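Getting your office kitchen ready for a robot helper
By Emrys Morgan

Our floor at Griffiths started handing the kitchen chores to a two-armed robot in April, and I love it! Nobody draws dish duty from the jar anymore. Getting a shared kitchen ready does take a little work, though, so these are the steps we settled on.

1. Pick one job. We started with cups at the sink and left the coffee machine for later.

2. Clear the counter between the sink and the dishwasher. Mail, lunch bags, the big fruit bowl, all of it needs another home.

3. Open the dishwasher and slide the rack all the way out before you start a run.

4. Check the hands. Look at each fingertip, and see that the dark fabric cover isn't bunched up over the fingers.

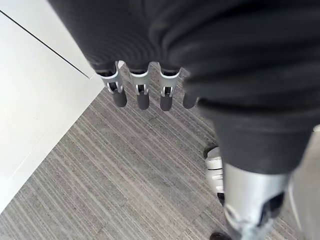
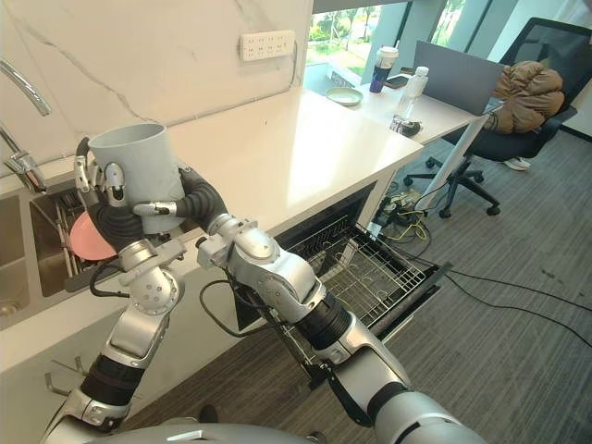 5. Agree on who is on call. Two of us trade off by the week, and whoever has it keeps an ear out and knows where the stop button is.

Now the people part, which I find the most interesting. Talk to whoever does the kitchen work today before you change anything. Our office assistant, Irkden, used to lose the end of every afternoon to dishes. She now runs the robot schedule and has taken over the supply orders she'd been asking for (and she's great at it). Write the new duties down, and make sure the hours stay the same.

Give everyone a few weeks to get used to it. People will hover and stare at first, so let them! Some of our best ideas came from a crowd standing by the sink with their coffee.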